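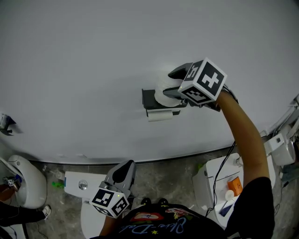 A buyer at Swanepoel wrote to ask whether the Istetti hand-held pair could be used in a cramped room, where both wrists are bent most of the time and there is no bench to rest on. They had been using trigger-style grippers from another supplier and were losing tracking whenever the operator turned side-on to a wall. The short answer is yes, with the notes further down this page.

Istetti Hand-Held Gripper, Pair

The Istetti is a two-hand gripper set for recording manipulation tasks without a robot. The operator holds one unit in each hand and does the job directly. The fingers match those on the Istetti arm-mounted gripper, so a task recorded by hand can be tried on an arm with the same contact surfaces.

Each unit carries a white cube with a square black-and-white marker on its visible sides. A camera worn at the head reads the cubes and gives the position of each hand. The cube is held on by 2 screws and can be taken off for cleaning or replacement.

What's in the case

Left and right gripper units
Marker cubes, fitted
One spare set of finger pads
Cables with strain relief clips
Printed calibration sheet

The head camera is sold separately. The pair works with the Wukero head mount and with the older Stullthorpe mount, but the Stullthorpe needs an adapter plate.

Specifications

Finger pads: dark gray, replaceable
Maximum opening: 50 mm
Pad life: 2000 closures before inspection
Connection: wired
Warranty: 34 months, pads excluded

Compared with the Stullthorpe trigger gripper

We stock both, and customers often try them side by side before ordering. The Stullthorpe is lighter and easier on the hand over a long session. It has one flat marker plate on top of the body. With the hand level, the plate reads well. Roll the wrist past a certain point and the plate turns away from the camera, and the recording has a gap until it comes back.

The Istetti cube has markers facing several ways, so there is usually one the camera can read when the hand is turned. The cost is bulk. The cube sticks out from the body and will knock against shelves, pipes and door frames until the operator gets used to it. For tabletop work with the hands level, the Stullthorpe is fine and costs less. For bathrooms, closets and under-sink work we would choose the Istetti.

Using the pair in small rooms

Route the cable down the inside of the forearm and clip it at the elbow. A cable left hanging in front can cross the cube and hide a marker.

Keep the idle hand where the camera can see it. Many operators drop it to their side between steps, and tracking for that hand has to start over.

Soft items such as paper rolls and towels should be gripped with the full pad. Fingertip grips on a roll tend to dent it and slip.

Glossy tile and chrome can throw glare onto a marker. Try a few reaches with the room lights on before recording a full set, and wipe the cubes with a dry cloth. Do not use alcohol on the printed faces.

Ordering

Pairs ship assembled. Single units are available as replacements only, and we need the side (left or right) when you order. Demo pairs can be borrowed for two weeks; the next open slot is in October. Finger pads and cubes ship separately from stock.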